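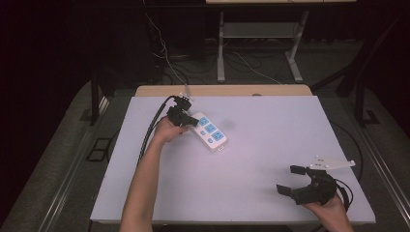 Both grippers at the table, the left one by the power strip.

4/3/26

Got the early 383 and was in before Fredy, so I made the tea and read my notes from last time. They were not much use. I had written "slower" and underlined it.

Most of the day went on the power strip task. It sounds like nothing. A power strip is lying on a table and you want it somewhere else, or straight, or turned so the switch is nearest you. At home I would do that while talking on the phone. With a gripper in each hand it takes thought, and the thought is the part we would like the machine to pick up from us, if it can. Nilton says it doesn't pick up thought, it picks up where the fingers went. I suppose that's right, but the fingers went there for a reason.

I hold them much as I would a pair of heavy kitchen tongs, except that there are only the two short fingers to work with and no feeling in the ends. By the middle of the morning my right wrist was complaining. The cables drag as well. The braided one on the left likes to lie where my arm wants to be, and I have got into the habit of pushing it aside with my elbow before I start. Ifeoma noticed and asked me to stop, as an arm bolted to a bench has no elbow to push with. Fair enough. I'll have to lay the cable properly at the beginning and leave it.

We talked over lunch about what is ready for real use and what isn't. Anselmo had been to see the packing line at Pacheco and came back impressed. Same box, same height, same place, all day long, and the arm there doesn't care that it's boring. He thinks shop-floor work is more or less settled as long as somebody sets out the work for it. I said that setting out the work is most of a job in a lot of places. My first summer job was in a stockroom, and hardly anything came out of a carton the way round you wanted it. He agreed about stockrooms.

Houses are worse. I have a Fiso at home that does the floors, and I like it, but before it runs I go round picking up socks, chair by chair, and I lift the lamp flex on to the windowsill. If I count that as part of the cleaning, the machine is doing the easy half. My mother asked me at the weekend when she could have one that would do the ironing. I told her not to throw out the board. She said that was what I told her last year.

Ifeoma's view is that people ask the wrong question. They ask whether it can do the washing-up, and the answer is yes, on a good day, with those plates. She would sooner know how many times in 100 it does it with plates it hasn't met, and what it does on the times it fails. A person who fails at picking up a plate usually knows it straight away. I have watched an arm carry nothing at all across a table with great care and set it down.

After lunch we opened up the spacing and worked on the approach, which I find the hardest bit to do well. You have to come in from a distance with the fingers already open the right amount. Too wide and you sweep the table, too narrow and you nudge the thing away from you and then follow it along like somebody chasing soap. 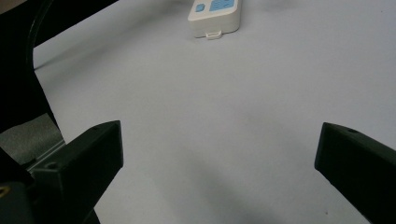 I kept wanting to correct at the last moment. Yhon sat next to me for a while and told me to pick a line and stay on it, even if it was a slightly bad line. He is better at this than any of us and goes about it very quietly. His come out looking dull, and dull seems to be what is wanted. Mine have little hesitations all through them, and when the arm copies those it looks nervous.

White on white doesn't help either. The table is pale and so is the casing, and when my eyes got tired I was judging the edges by the shadows. I asked whether we might try a darker cloth. Nilton said we could, and that we could also leave it as it is, seeing that plenty of kitchens are white with white things standing about in them. So we left it. I wrote "cloth?" in the book anyway.

There was a short argument about Presto, the kitchen arm that Fredy keeps reading about. He has seen the film of it emptying a dishwasher and believes in it. I said a film shows one dishwasher. He said one is more than we have emptied, and I had no reply to that. He would put his own money down, he said, that a machine will be clearing tables in a works canteen before the one in my flat can deal with a lamp flex. I wouldn't bet against him. A canteen has trays all of one kind.

What I think, for what it's worth tonight: lifting and carrying one known thing, yes. Sorting a mixed drawer, sometimes, slowly, with someone near. Anything with a cord on it, not yet. Cords go where they like and they remember how they were coiled. It is the same for me with the grippers, so I can hardly blame the arm.

Finished a bit late. The people from Iken want a summary from us before the end of March and Ifeoma has asked me to write the household part. I said I would as long as I could put in the failures. She said that was why she was asking me.

Missed one bus and stood waiting for the next with my hand in my pocket to warm the wrist up. Beans on toast. Washed up by hand, two plates and the pan, and caught myself watching how my fingers went under the rim before I lifted.

Remember tomorrow: lay the left cable first, ask Yhon how he holds his right hand, take the wrist strap.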